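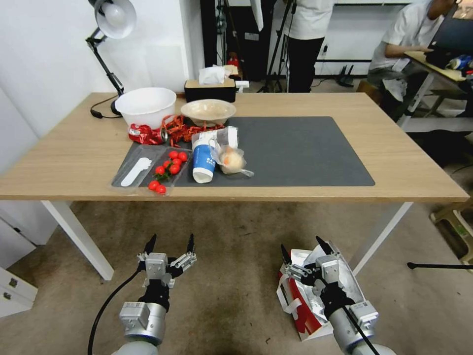

Questions about clearing the shared table

These questions were sent by members of the Girmont study room. I collected them during February and answered them as well as I can. If something is missing, please write to me or to Sze-wing Hsueh at the desk.

Who has to clear the table after a meal?

The person who ate last. If several people ate together, they decide between themselves. We do not keep a list of names, we tried it once and it made people angry.

What goes in the trash and what goes in the bag?

Trash is for used paper cups, torn wrappers and tissues. The bag is for food that can still be eaten: tomatoes, a wrapped bun, dried chili peppers, closed snacks. Drink cans belong in neither of them. They have their own box beside the door, and it is emptied by Mesfin Gebru.

Must I rinse the can?

Please do, with a little cold water. It is fine if the can is crushed already, but a crushed can keeps some drink inside, so turn it over the sink for a moment before you put it in the box.

A cup is lying on its side. May I throw it away?

Look inside first. If it is empty, throw it away. If there is still drink in it, pour it in the sink and wipe the place where it was lying. A paper cup should not be used again the next day, even when it looks clean.

In which order should I pack the bag?

Heavy and hard things first, then the dried chili in a closed small bag, then the bun, and the tomatoes on the top in their tray. I have seen many buns become flat under a bowl. The lined bags keep food cool for a short walk – they are not a refrigerator, and after 4 hours I would not trust them.

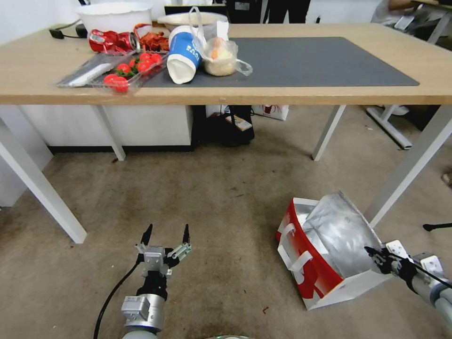 The bag itself can stay on the floor while you fill it, only please not in the walking way between the table and the wall. Close it well before you carry it, and hold it with both hands if you put a bowl inside.

How should I keep the tomatoes?

Leave them on the stem and in the tray, with the stem side up if you can. They taste better when they are not in the refrigerator, but then eat them in a few days. One soft tomato will spoil its neighbors, so take it out when you see it.

And the dried chili peppers?

Keep them dry and away from light. A jar is best, a closed bag is good enough. Kiros Jemal brings them in bags of 200 grams and he is glad to share, but ask him before you take a full hand. Wash your hands with soap after you touch them, and do not rub your eyes.

Can I leave the bun in its plastic bag overnight?

One night is all right if the bag is closed. For longer time, put it in the freezer. In the plastic it stays soft, but mold comes quickly when the room is warm.
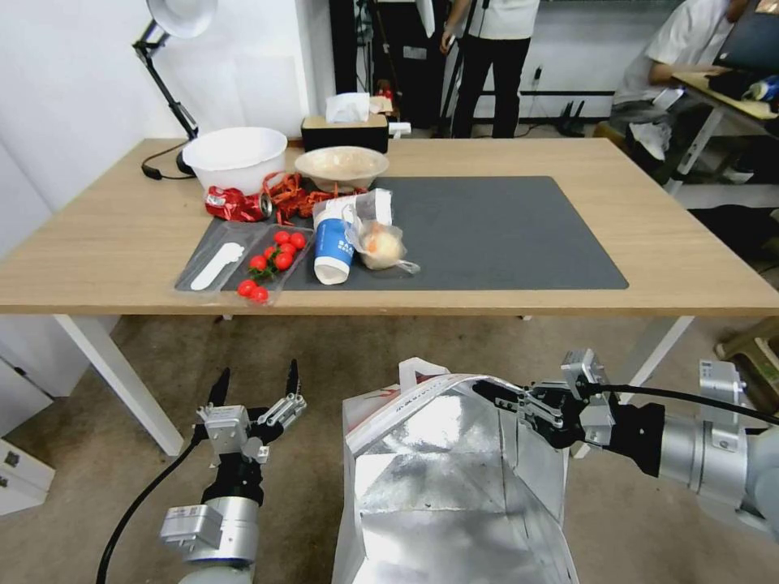 Where do the bowls go when they are clean?

On the low shelf in the kitchen, the deep ones under and the shallow ones on top. Dry them before you stack them, otherwise they stick together and smell.

How do I clean the gray mat?

Use a damp cloth and one drop of dish soap, then a dry cloth. Lift the mat once a week and wipe below it also, there are always crumbs. Chili seeds are easier to pick up with a wet tissue.

What about the lamp and the tissue box?

They stay on the table. Switch the lamp off at the end of the evening, and move the cord to the side when you wipe – do not pull on it. New tissues are in the cupboard, behind the paper cups.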